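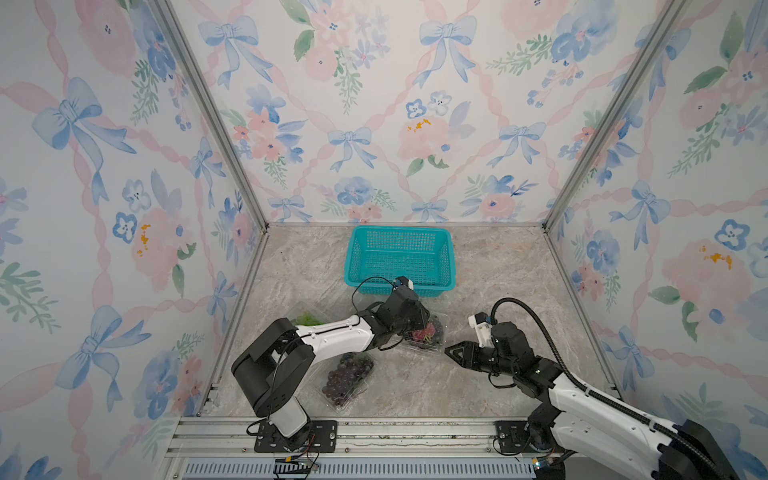
Clamshell containers of red and green grapes, with an empty teal basket of mesh pattern behind them.

A clamshell container is a package made of two halves which are joined by a hinge and close together like the shell of a clam. In the fresh fruit trade the word usually means a clear plastic box with a lid, used for grapes, berries, cherries and small tomatoes. In some countries it is called a punnet with lid, although a punnet in the older meaning is open on top.

Form and material

The base and the lid are formed from one sheet of plastic, which is heated and pressed over a mold. The hinge is a thin line of the same sheet. On the opposite side there are small buttons or a folded edge, and these hold the package closed. Most clamshells for fruit are made of PET, because it is clear and does not break easily when it is bent. Containers made of pressed paper fiber also exist, but the buyer cannot look through them.

Almost all fruit clamshells have holes or slots. Grapes continue to give off water after harvest, and without openings the drops collect under the lid and mold grows faster. The holes also let cold air pass through when the boxes are cooled on a pallet.

Use for table grapes

Table grapes are sold in open bags, in bags with a zipper and in clamshells. The clamshell protects the berries better against pressure, and the loose berries which fall from the stem stay inside. It costs more than a bag and needs more space in the truck. Green and red varieties are normally packed separately, but packages with two colors are found in some shops. The color of the stem is often taken as a sign of age: a green stem is fresh, and a yellow or brown one has lost water.

The packer Flevovholm changed from bags to clamshells for its export grapes in May, after a trial with 300 boxes. Elvia Galindo, who wrote the report on the trial, found fewer split berries in the clamshells, but she noted that workers needed 15 seconds more for each box, mainly for closing the lid without catching a stem in it.

Carrying and storage at home

Closed clamshells can be stacked, but the lids are smooth and the upper box slides easily. For this reason many households and small shops put them in a plastic basket with mesh sides. Such a basket keeps the boxes together and lets air reach the holes. It should be chosen by the size of its floor, as a box that stands on its edge presses the fruit to one side.

Grapes are kept in the refrigerator in their own container and washed only before eating. A box which was bought with wet fruit can be opened and lined with a paper towel.

Waste

Clear PET clamshells can be recycled, but not every town accepts them. The paper label and its glue are the usual difficulty. In the Stedadbridge collection, described by Gayan Navaratnam in January 2018, 45 percent of the clamshells arrived with the label still on. Empty containers are also used again at home, for example for starting seeds, where the holes serve as drainage.

See also: Punnet; Fruit crate; Table grape; Blister pack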